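Sandness Check Shirt

Brushed cotton, made to order in small runs

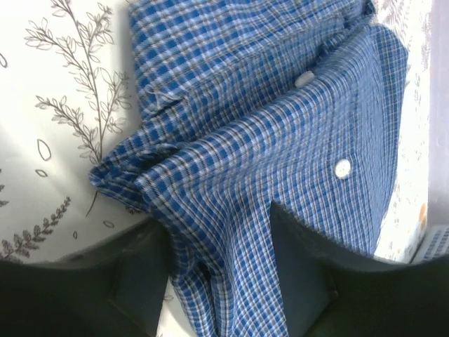 I started making the Sandness because I was fed up with shirts that gave out at the elbows before the winter was over. My old one came from a market stall and I wore it to bits, so when I finally had a sewing room of my own I unpicked it and drew the pattern from the pieces. It's been altered a fair bit over the years (the collar was far too pointy, sorry to anyone who bought an early one!) but the shape is the same.

The cloth is a mid-weight cotton, brushed on the inside only, and I buy it from Trnka, a small mill run by Kazimír Jelínek. He's a patient man. I sent back three samples before we agreed on one that was soft enough for me and tough enough for him, and it's been through the wash more times than I like to admit without going bobbly.

Fit

It's a roomy shirt. If you're between sizes go down one, unless you want to wear a jumper under it like Bukola in the workshop does, in which case stay where you are. The body is long enough to tuck in and the cuffs have 2 button positions, handy if you've got short arms like me. Sizes run from XS to XXL, and I can add length to the sleeves for no extra charge, just put it in the order notes.

Washing

Thirty degrees, inside out, and hang it up while it's still damp. You can tumble it on low but the sleeves will come up a touch shorter. I never iron mine. If you do, use steam and go easy over the seams, they're felled and can go shiny.

Repairs

Any seam that goes, I'll mend it free for as long as I'm still sewing. You pay the postage to me and I pay it back to you. Elbow patches are 8 pounds a pair and usually take a week, longer in July when everybody seems to clear out their wardrobes at once. Spare buttons are in the little envelope in the parcel, so please don't bin it!

Ordering

Orders placed by Friday lunchtime go into the next week's cutting. Email me if you'd like a swatch first and I'll pop one in the post.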